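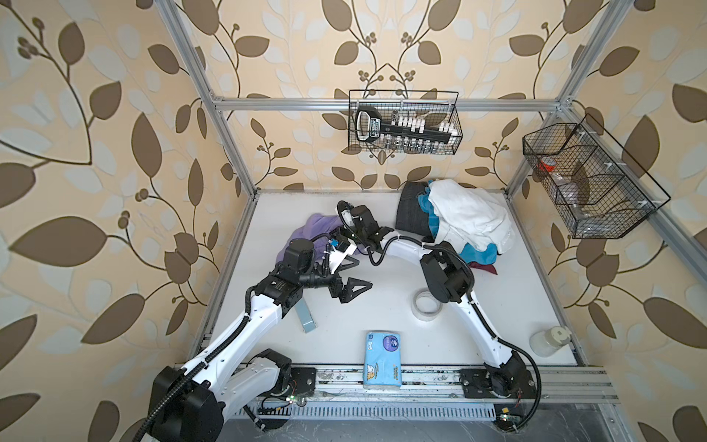
Brown leaves, cream leaves, berries. My kind of wallpaper!

leafy_hall22
OK wallpaper people, I need you. I'm papering my hallway in a big leaf print on beige and I am SO excited, but I've hit the old argument. Do you start in a corner or center a drop on the wall everyone sees first? The hall is 38 inches wide with a door at the far end. I have 22 feet of wall on the long side and the pattern repeat is huge. The roll is from Gauthier, paste-the-wall type.

pastebucket
Center it! Always center a large print. Find the middle of the end wall, drop a plumb line, and work out both ways. You lose a bit more paper but those big leaves will sit beautifully over the door.

Odimeck
Respectfully, no. In a narrow hall you never stand back far enough to see whether it's centered. Start by the door frame in the least visible corner and let the mismatch land there. I did our stairwell that way in September and it looks great.

pastebucket
Stairwell isn't a hall with a door staring at you though. Leafy, tape two lengths up dry and look from the front door. You'll know in ten seconds.

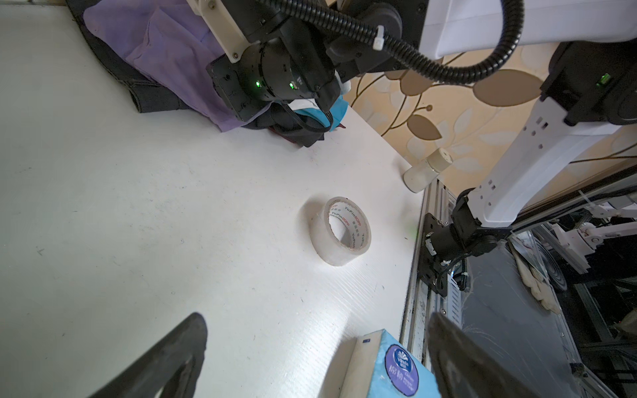
Clear packing tape, YuPin BOPP on the core

trullby_road
Please don't tape the good side of the paper! I lost a whole drop of a lovely Stirneck fern print to clear packing tape – it took the ink right off. Low-tack painter's tape on the top edge only, in the bit you're going to trim anyway.

Odimeck
Seconded on the painter's tape. So pastebucket and I agree on something now.

leafy_hall22
Painter's tape it is. Next question, how do you all handle inside corners? The Gauthier leaflet says wrap it around in one piece. My walls are from the days when a level was optional.

pastebucket
Ignore the leaflet. Cut the strip so it turns the corner by half an inch, then hang the offcut on the new wall to a fresh plumb line, overlapping the turn. With a curvy vine print you will never find that seam again.

trullby_road
I wrap mine whole and I'm happy with it, but my house is newer. If your corner is out by more than a hair, do what pastebucket says.
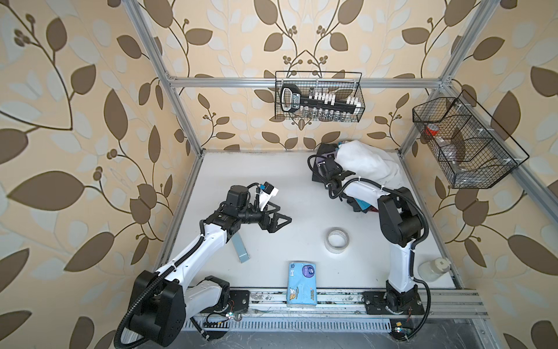 Page 2 of 3

leafy_hall22
Update! Dry test done and I'm going centered (sorry Odimeck). The big leaf lands right above the door and I actually clapped. I've ordered one spare roll from the same batch.

Odimeck
No hard feelings, but I still say you'll be fighting a skinny strip at both corners. Measure before you paste!

leafy_hall22
Measured. Five inches left, just under six on the right. I can live with that.

trullby_road
Five is plenty. Anything under two is when the bad words start. Roll the seams lightly, wipe as you go, and post it when the first wall is up – I love a leafy hall.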